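Tullach Goods
@tullachgoods
19 November 2023

Restock notes from the shop for anyone who follows along. Thread.

1/ The black caps are back. We sold out in July and the reorder from Trorkonel took longer than I planned for.

2/ They are all out on the white shelving now. 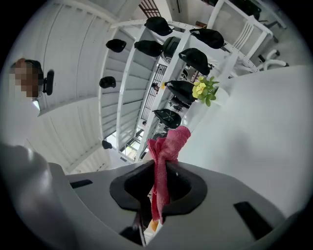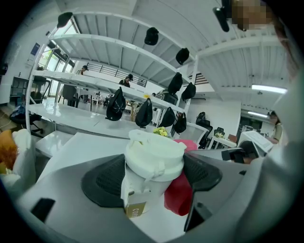
3/ Caps are hard to store. Stack them and the crowns go flat. Box them and customers forget we carry them. I tried pegs on the wall last year and the brims kept knocking into each other. What I settled on is hanging them along the white rack, which keeps the crowns round and leaves the shelf tops free. It also means a person can take one down, try it on and put it back without asking me.

4/ The drawback is dust. Black shows everything. I go over the caps with a lint roller before opening and again after lunch. A roller from Urio lasts me around 20 passes before I have to peel it.

5/ Price is the same as in July. The supplier went up a little and I left ours alone for this batch. The next one may be different.

6/ One size only. If you have a large head, come in and try it before you buy. I have had returns over this and would like fewer.

7/ No logo on this run. People asked for plain and plain is what I ordered. Embroidery through Gukance has a minimum of 50 per design, so I am not doing one-offs. Please stop messaging about one-offs.

8/ The yellow flowers stay on the table through the end of the month. Several people have asked if they are for sale. They are not.

9/ I will hold a cap at the counter for one day if you message first. After that it goes back on the rack.

10/ Online orders open once I have weighed a packed one and worked out the postage. Shop only until then.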